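Can a Robot Clear the Table Yet? Kudasau Let Me Come and Look

Well, friends, the kitchen robots are back in the news, and this time I got to go see one for myself! Kudasau, the little automation outfit over in Gendthorpe, opened its doors on Sunday for anybody who wanted to see how the housework is coming along. I have been grumbling in this column for ages about wanting a machine that does dishes (a real one, with arms, that goes and fetches the plates off the table), so of course I was in line before ten with a coffee and a lot of questions.

The short version: it's closer than I figured, and I'm still doing my own dishes tonight.

The setup is a white table with play food and kitchen things on it, and one white arm with a black gripper that has to sort the lot out. Fruit, a cup, a tray, a plate, that kind of stuff. The job they call Urkuvley is tidying up after a meal, start to finish, with no person stepping in. Lorna Lamont runs the sessions, and she told me they've logged 3721 tries at it so far. She keeps every single one, good or bad, and she let me scroll through the list on her laptop until my coffee got cold.
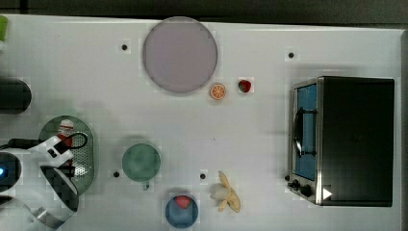
So what can it do?

Lorna splits the job into picking up, carrying and putting down. I would have guessed picking up was the hard part. Nope! She says the putting down causes her more headaches, especially when something has to go inside something else. A strawberry in a cup sounds like nothing until you think about how you do it yourself, letting go at just the right second and giving it a tiny nudge with a fingertip if it hangs up on the rim. You and I have been practicing that since we were two.

Their last full round was 600 tries, and the arm got all the way through 288 of them. That's a bit under half. Lorna was very up front about it, which I liked, and she didn't try to tell me the other ones were "partial wins" or whatever. If one piece ends up in the wrong spot, it goes down as a miss. I asked if she'd hire a person with that record and she laughed and said she'd been that person, at a diner, the summer she was sixteen.

The other thing is speed. I clocked myself clearing my own kitchen table when I got home (two plates, a mug, a banana peel, the mail) and I was finished before the radio got through the weather. The machine takes its sweet time. It lines itself up, it thinks, it lines itself up again. You find yourself leaning forward in your chair, rooting for it like it's a toddler with a spoon, and then you catch yourself doing it and look to see if anybody noticed. A man next to me was clapping under his breath.

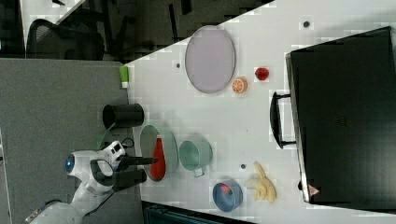

What I really wanted to know is whether it can cope with a mess, because my kitchen is a mess. Lorna says they move things around between tries so the arm can't just learn one layout by heart, and she'd like to make it a lot messier than it is now. Real food is on her list. So are wet things, and glasses, and the kind of thin plastic lid that slides away when you poke it. She figures the glasses will be the expensive part.

There's a shop-floor side to all this too. Dow, the packing place out past the rail yard, has asked Kudasau about having an arm load mixed trays on the late shift. A couple of folks from Dow were there Sunday asking much smarter questions than mine, mostly about what happens when it drops something and who has to come pick it up. Right now the answer is a person. One of them wrote that down and underlined it, and I don't think it was a compliment.

Their trays would be the same few items over and over, though, and Lorna thinks that's a friendlier job than anybody's kitchen. I can see it. At my house the thing on the table could be a casserole or a carburetor, depending on who's home.

No price yet, and no date for anything you could buy. I asked both ways, and then I asked again by the door. Kudasau wants to bring the numbers up first and says there'll be another open day in June, with a new round of tries and, fingers crossed, some actual glasses. I'll be going. If you want to come along, doors open at ten, parking's free behind the building, and bring your own coffee, because the machine in the lobby was out of order.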